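트라난덴 지역 감염병대응협의회 정기회의 회의록

일시: 8월, 오후 2시~오후 4시 35분
장소: 트라난덴 보건센터 2층 회의실
의장: 오시안 스커미(Osian Skyrme)
참석: 보리스 호자(Boris Hoxha, 역학조사반), 욜로 메레디스(Iolo Meredith, 검사실), 알레드 크니스(Aled Kneath, 예방접종 담당)
불참: 휴 게신(Huw Gethin, 물류 담당. 서면 보고 제출)
기록: 협의회 사무국

1. 개회 및 전차 회의록 승인

의장은 의결정족수가 충족되었음을 확인하고 개회를 선언하였다. 전차 회의록 중 다피스(Dafis) 지구 임시 접종소의 운영 종료 시각이 오후 5시로 기재된 것을 오후 6시로 정정해 달라는 크니스 위원의 요청이 있었으며, 이를 반영하여 원안대로 승인하였다. 전차 회의에서 보류된 인접 지구와의 자료 공유 협약 건은 법무 검토가 끝나지 않아 이번에도 심의하지 아니하였다.

2. 홍역 발생 현황 보고 (호자 위원)

호자 위원은 이번 유행과 관련하여 현재까지 확진 사례가 319건으로 집계되었다고 보고하였다. 이 가운데 217건은 다피스 지구에서 신고되었고, 나머지는 오몬(Omon) 지구와 아코우(Akow) 지구에 나뉘어 있다. 입원 치료 중인 환자는 17명이며 사망 사례는 보고되지 않았다.

신규 신고 건수는 직전 보고 기간에 비하여 감소하였으나, 호자 위원은 방학 기간에 의료기관 방문이 줄어드는 경향을 감안하여 이를 유행의 감소세로 단정하기 어렵다는 의견을 밝혔다. 오몬 지구에서는 기존 사례와 역학적 연관성이 확인되지 않은 환자가 발생하여 추가 면접조사를 진행하고 있다. 조사 결과에 따라 노출 장소 목록을 갱신하기로 하였다.

의장은 접촉자 통보가 지연된 사례가 있는지 질의하였다. 호자 위원은 연락처가 잘못 기재된 경우와 주소지를 옮긴 경우에 지연이 있었다고 답변하고, 신고서 서식의 연락처 항목을 본인용과 보호자용으로 분리할 것을 제안하였다. 위원 전원이 이에 동의하였다.

3. 검사실 운영 및 유전자형 분석 (메레디스 위원)

메레디스 위원은 검체 접수부터 결과 통보까지의 소요 시간이 내부 기준 안에서 유지되고 있다고 보고하였다. 다만 주말 직전에 접수된 검체는 운송 일정상 처리가 늦어지고 있어, 아코우 지구 의료기관에 대하여 오전 10시 이전 인계를 권고하기로 하였다.

현재까지 분석이 완료된 검체는 모두 동일한 유전자형에 속하는 것으로 확인되었다. 일부 검체에서 염기서열의 차이가 관찰되었으나, 메레디스 위원은 통상적인 전파 과정에서 나타나는 수준이며 백신의 예방 효과나 중증도의 변화를 시사하는 근거는 없다고 설명하였다. 크니스 위원은 주민 문의 가운데 ‘변종’에 관한 내용이 늘고 있음을 지적하고, 상담원용 답변 자료에 해당 설명을 쉬운 표현으로 넣어 줄 것을 요청하였다. 메레디스 위원이 초안을 작성하고 사무국이 문안을 다듬기로 하였다.

예방접종 직후 발진이 나타난 대상자의 검체에 대해서는 백신주와 야생주의 구분 검사를 우선 실시한다는 기존 방침을 유지하기로 하였다.

4. 예방접종 추진 현황 (크니스 위원)

크니스 위원은 보충접종을 받은 인원이 약 2350명이라고 보고하였다. 정확한 인원은 일부 의원의 전산 입력이 완료된 뒤 확정될 예정이다. 다피스 지구의 접종 참여는 계획에 부합하는 수준이나, 오몬 지구에서는 예약 후 방문하지 않는 비율이 높게 나타났다.

위원회는 오몬 지구 접종소의 운영 방식을 논의하였다. 호자 위원은 예약 없이 방문할 수 있는 시간대를 별도로 두자고 하였고, 크니스 위원은 백신 폐기량 증가가 우려된다는 의견을 제시하였다. 논의 결과 오후 4시부터 6시까지를 예약 없는 방문 시간으로 시범 운영하고, 폐기량을 매일 기록하여 차기 회의에 보고하기로 하였다.

접종력이 불분명한 성인에 대해서는 항체검사 결과를 기다리지 않고 접종을 안내한다. 임신부와 면역저하자는 접종 대상에서 제외하고 담당 의료진의 상담을 받도록 하며, 노출이 확인된 경우에는 역학조사반에 즉시 연계한다.

5. 물류 서면 보고 (게신 위원)

의장이 게신 위원의 서면 보고를 대독하였다. 백신 및 검체채취 도구의 재고는 차기 회의까지의 예상 수요를 충족한다. 아코우 지구 보건지소의 냉장고 한 대에서 온도 기록이 일시 누락되어 해당 보관분의 사용을 보류하였으며, 제조사의 안정성 검토 회신을 기다리고 있다. 위원회는 회신 전까지 보류 조치를 유지하도록 의결하였다.

6. 신고자료 입력 체계 정비

사무국은 의료기관별로 상이한 신고자료 입력 방식을 통일하기 위한 정비안을 상정하였다. 주요 내용은 증상 발생일과 신고일의 구분 입력 의무화, 중복 신고의 자동 표시, 접종력 항목의 ‘미상’ 선택 사유 기재이다.
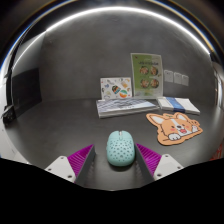 [사진 1] 민트색 컴퓨터 마우스

메레디스 위원은 검사실 접수번호가 신고번호와 연동되지 않아 수기 대조가 필요한 점을 지적하고, 두 번호를 한 화면에서 조회할 수 있도록 개선할 것을 요청하였다. 사무국은 개발 일정을 확인하여 서면으로 회신하기로 하였다. 호자 위원은 개편 초기의 혼선을 고려하여 기존 서식을 한 달간 병행 접수하자고 제안하였으며, 이견 없이 채택되었다.

개인정보 열람 권한은 현행대로 역학조사반과 검사실의 지정 인원으로 한정한다.

7. 의결 및 조치사항

- 신고서 연락처 항목 분리: 호자 위원, 사무국
- 유전자형 관련 상담 답변 자료 초안 작성: 메레디스 위원
- 오몬 지구 예약 없는 방문 시간 시범 운영 및 폐기량 보고: 크니스 위원
- 아코우 지구 보류 백신에 대한 제조사 회신 확인: 게신 위원
- 접수번호와 신고번호 연동 일정 회신: 사무국

8. 기타

크니스 위원은 개학 전 각 학교에 발송할 가정통신문의 번역본이 부족하다고 보고하였다. 의장은 번역 예산의 잔액을 확인한 뒤 추가 언어를 정하도록 사무국에 지시하였다. 차기 회의 일정은 위원별 가능 일자를 취합하여 별도 통지한다.

의장은 오후 4시 35분 폐회를 선언하였다.

문의: 트라난덴 지역 감염병대응협의회 사무국 | © 트라난덴 지역 감염병대응협의회 | 맨 위로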